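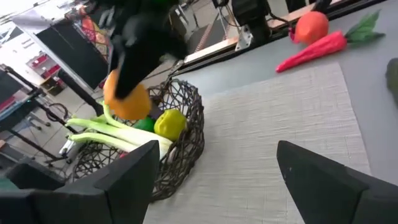
*Leeks laid on the diagonal. Everything round goes in around them.*

# How I fill a basket with fake vegetables (and get it to look decent)

I've been putting a basket of artificial produce on the table every October for years, and for most of them it looked like a bag of groceries had been dumped out. My neighbor Maeve Flanagan finally took mine apart and showed me how she does hers, and I've copied her ever since!

## What you need

- A round basket. Mine is dark brown twisted vine with big open gaps, so plain colors show up well against it.
- One long vegetable. I love leeks or green onions for this.
- Four or five rounded pieces in different colors, with at least one dark and one really bright.
- A placemat to go underneath, in something pale.

## Put the mat down first

I use a light woven mat with a fine ribbed texture. It stops the basket from scratching the table, and a dark basket on a pale mat looks so much better than a dark basket on bare gray. Let a strip of table show along the edge.

## Dark pieces at the back

Start with the gloomy colors. I put a dark purplish one toward the back, where it fills space without shouting. A dark green one can sit low too, half hidden. If you've got something red, tuck it way down so you only get a little spot of it peeking out (my favorite bit, and guests always poke at it).

## Lay the leeks across

Don't stand them up! I did that for ages and they flopped over every time someone shut the front door. Lay them diagonally, with the green tops poking out over one rim and the white ends resting against the inside of the opposite wall. If the leaves are the bendy kind, spread them apart a bit and lift one so it curves up.

## Finish with the bright ones

The yellow-green piece goes right up against the leeks. Mine is lumpy and a little shiny, so I turn it until the top catches the light. Orange goes in last, near the green leaves — that's the pairing you'll notice from across the room. Try it in a couple of spots before you settle.

## A few odds and ends

- Wipe shiny pieces with a barely damp cloth and let them dry before they go back in.
- Loose-weave baskets snag. Lower the leeks in from above and don't drag them through the side.
- If the small stuff slips through the gaps, line the bottom with a scrap of brown paper.
- Store the leeks flat. I folded a bunch once to fit a shoebox and the crease never came out.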